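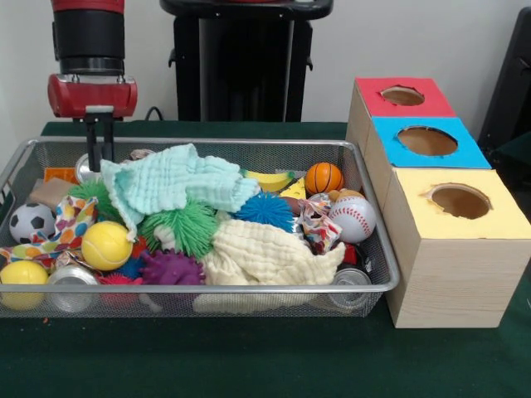
Leave the car at home or you'll spend the whole morning looking for a spot, a reader wrote under my last post, and for once I did what I was told! I rode out to the Munda depot open house in Vistdale on my old commuter, down the rail trail and across the new bridge, and got there with wet socks and plenty of time to spare.

2022-11-28, so not exactly cycling weather. There was slush in the bike lane past the rink (the plow had put it there, thanks very much) and I had the good mitts on. Still, the racks out front were nearly full when I pulled in.

If you haven't run into Munda yet, they run the cargo bike library. You sign one out the way you'd sign out a novel, keep it for up to 20 days, and bring it back with the battery charged. It started in August and they've had 867 loans already, which floored me a bit. I figured it would be all young families, but the fellow beside me on the tour had been using one to get his dad to physio.

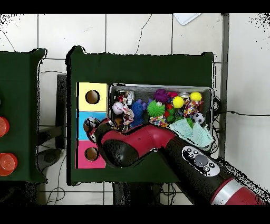 The tour itself took us through the wash bay first, then the battery room, where we had to stay behind a yellow line, and then the repair stands. I could have stayed at the stands all day. One of the mechanics was truing a wheel by ear, more or less, plucking the spokes and tilting her head. She told us road salt is the killer, way worse than hills or heavy kids, and that a rinse after every ride beats any fancy lube. I went a bit red thinking about my chain.

They have two main models on loan. The Wijaya is the long one with the box up front, and the Nido is shorter, with a bench over the back wheel. We were allowed a spin around the parking lot on either. The Wijaya steers like a canoe for the first few metres, and I took out a pylon (sorry, pylon). The Nido felt like a regular bike with a big lunch, and I'd happily ride it to the grocery store tomorrow.
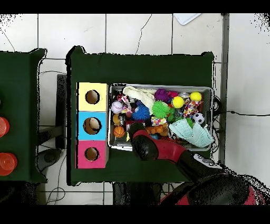 Boxes in yellow, blue and pink, with cups on the table beside.

Now the grumbles, because there are a couple. The waiting list is 262 names long, and if you live on the east side there's still no pickup spot, so you've got to get yourself all the way out to the depot. The bus only goes hourly. I asked about a second location and was told they're looking at the old fire hall, but there's no lease yet.

Coffee was free and pretty decent, and the butter tarts were gone by eleven. I put my name down for a Nido before I left. The depot's open 4 days a week over the winter, and you can drop in for a test ride without booking, just bring your own helmet.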